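Storing dark trousers folded: how to avoid a hard crease and a shiny line
Clothing care > Folding and storage
Asked by Afaf Masri in July

I have moved to a flat with no hanging rail, so all trousers now go folded into a chest of drawers. The black pairs come out with a sharp line across the thigh, and on one of them the line has started to look shiny after pressing. I fold on whatever flat surface is free.

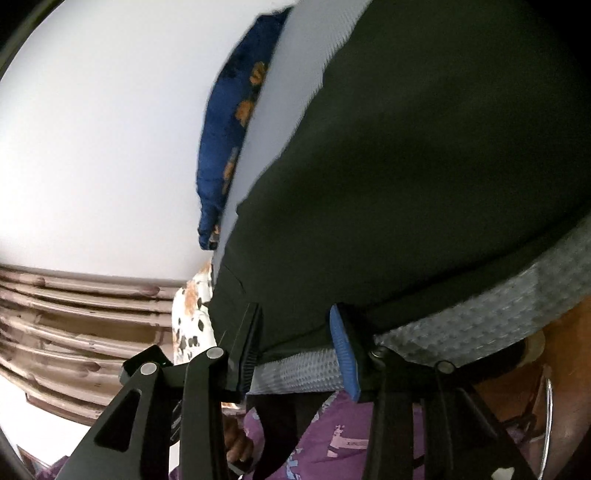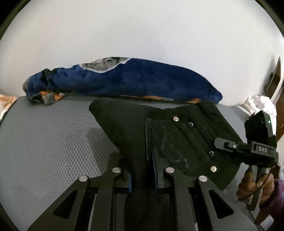
The drawer is 400 mm wide inside and the trousers have to fit without being forced. My present method is to lay one leg on the other, fold the hem up to the waistband, then fold once more. On a grey textured surface like mine the cloth stays put fairly well, but I can't tell whether the texture marks the fabric. The blue plush thing at the back, against the wall, made me wonder about putting something soft inside the fold. Does that help, or does it only take up room? I would also like to know whether the shine can be removed.

Melahat Sönmez
Both problems come from pressure, but they need separate treatment.

For the crease, change where the folds fall and how tight they are. Fold in thirds from the hem instead of in half twice. You get 3 layers of leg at most points, and neither fold is pressed flat by the other. Lay the waistband end on top and leave it loose. Stand the bundles on edge in the drawer if the depth allows. A pile puts the full weight on the bottom pair.

Padding does help. It increases the radius of the bend, so the fibres are not pinched. You don't need anything as thick as a cushion. A rolled hand towel or a cardboard tube wrapped in tissue is enough, placed inside the first fold only.

A textured surface will not mark trousers during the minute it takes to fold them. It could if you press on it with an iron, as the pattern can come through. Use a proper board or a flat cotton sheet over several layers of towel.

For the shine: turn the trousers inside out, use a damp cotton cloth between iron and fabric, and lower the iron without sliding it. If the line is already there, hold steam just above it and brush lightly with a clothes brush while the cloth is damp. Shine on polyester is usually permanent — the surface of the fibre has been flattened by heat. Wool often recovers. Check the label first.

Urho Harju
Just roll them. I have done it for years. Black shows every bit of fluff though, so keep them away from anything fleecy.

Kevser Işık
Rolling works for jersey and thin cotton. On lined trousers it twists the lining and you get diagonal creases, which are harder to press out than a straight one. I tried both and went back to thirds.

One addition to Melahat's reply. Let the trousers cool fully after ironing before you fold them. Warm cloth sets in whatever shape it is left in. I leave mine over a chair back overnight and fold them in the morning.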